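The kitchen table, and a summer of cold tea

I have been meaning to write about cold tea for weeks now, ever since the back half of July when it was too warm to think and I was getting through the stuff by the jugful. Then the weather turned, and I told myself the moment had passed, and then my sister rang and asked how I made mine, and I talked at her for so long that she said I should really put it on the blog and let her get on with her dinner. So I am, and you may blame her.

I should say that I came to it as a hot tea person. I was brought up on it. My grandmother kept a pot going from the moment she got up until the six o'clock news, and the idea of letting tea go cold on purpose would have struck her as a kind of madness. Cold tea was what you found on the windowsill behind the curtain, three days later, with a skin on it. I carried that prejudice with me well into middle age.

What changed my mind was a visit to my old friend Zubaida Baloch, who moved to the coast a few years back and has a garden that slopes down towards the allotments. We had walked up from the station in the full heat of the afternoon (I had been too proud to wait for the bus) and she handed me a glass of something pale and gold, and I drank it in one go and asked for another. I thought it was some sort of cordial. It was only green tea that had been sitting in her fridge overnight. No sugar, no lemon, nothing else at all, and it tasted sweet! I remember being quite indignant that I had gone so long without knowing.

I went home determined to do the same, and of course I did it wrong. I made a pot of ordinary tea, as strong as I would usually drink it, let it cool on the side and then put it in the fridge. It went cloudy and it tasted of pennies. I rang Zubaida to complain and she laughed at me for a good while before explaining that the whole business depends on never using hot water in the first place. You put the leaves in cold water from the tap and you leave them alone.
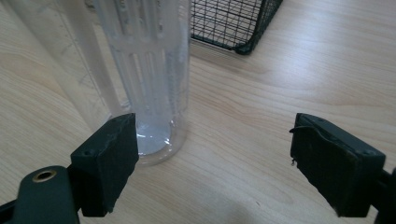
The leaving alone is the hard part for me, as anyone who has ever baked a cake in my company will tell you. I am a door opener and a lid lifter. For the first fortnight I was up and down to the fridge all evening, giving it a stir and a sniff and pouring myself a little to see how it was coming along, and by bedtime there would be hardly any left to see to. These days I set it going last thing at night, after I have locked the back door, and by breakfast it is done and I have not had the chance to meddle.

As for quantities, I have settled on 9 grams of leaf to a litre of water, and I would not quarrel with anyone who used a bit more or a bit less. I did weigh it carefully to begin with, on the little scales I use for yeast, and now I do it by the spoon and it comes out well enough. Green tea wants the shortest time, and I think it is at its nicest after a night and no longer. Black tea will put up with a good deal more. I once forgot a jug of Assam behind the milk for the best part of two days and it was still perfectly pleasant, if a little stern.

The water matters more than I had expected. Ours is very hard (the kettle is a disgrace) and the first few batches had a flat sort of taste that I put down to the tea being old. Then I stayed with my cousin up north, where the water is so soft you can never quite rinse the soap off, and I made some with the very same packet, and it was like a different drink. I have filtered mine ever since. It makes one more thing to remember, and I do forget, and then I notice.

And then there is the tea itself, where I have got rather carried away. I had always bought whatever was on the shelf by the bread. But in the spring I got talking to Junaid Farooqui at the covered market, who sells loose tea from a stall hardly wider than his own shoulders, and he let me smell my way along the whole row of tins while a queue built up behind me. I came away with 70 grams of a roasted oolong and paid more than I have admitted to at home. Brewed hot I found it a bit heavy. Brewed cold it was lovely – toasty, and soft at the edges, like the smell of a biscuit tin when you first take the lid off. I have been back to him for it more than once, and he has started reaching for the tin when he sees me coming.

I have had my failures too. Peppermint was fine but seemed to get into the butter. Rooibos I found dull, though my sister likes it. And I made a jug with lapsang, thinking I was being very clever, and it was like drinking a bonfire that somebody had put out with the hose. My husband finished it, to his great credit, over two days and without a word of complaint. He did ask on the third day whether there was any squash.

If you want to put fruit in, I would wait until the leaves have come out. I like a few slices of peach, or some raspberries that are past being pretty. Cucumber is nice with green tea. I have gone right off lemon, which I used to put in everything, and I think it was only ever there to cover up the taste of tea made badly.

It keeps for two or three days in the fridge, and after that I water the ferns with it. Whether they enjoy it I couldn't say, but they have not died, and they were on the way out when I got them.

One small thing about food, as I was asked. We have had it with lunch for most of the summer, and I have found it goes with nearly everything that is salty – cheese on toast, new potatoes, the cold end of a quiche. Zubaida has hers with curry and says it beats lager. I haven't been converted on that point yet, but I have been wrong before, as you will have gathered.
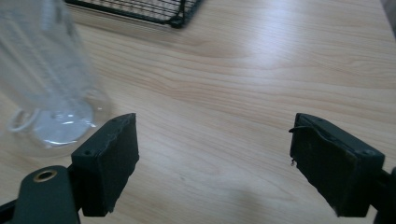 What I'm making next

Now that the evenings are drawing in, I shall have to decide whether to carry on or go back to the pot. I suspect I'll do both. There is half a tin of the oolong left and I want to try it with a slice of pear, and Junaid has promised to put aside some of a white tea he is expecting, which he says is wasted on hot water. My sister is coming to stay at the end of the month and I have told her to bring her own rooibos.

If any of you have a favourite that I haven't tried, do leave me a note underneath. I read them all, even when I am slow to answer, and I would especially like to hear from anyone who has got on with jasmine, as mine keeps coming out like bath salts.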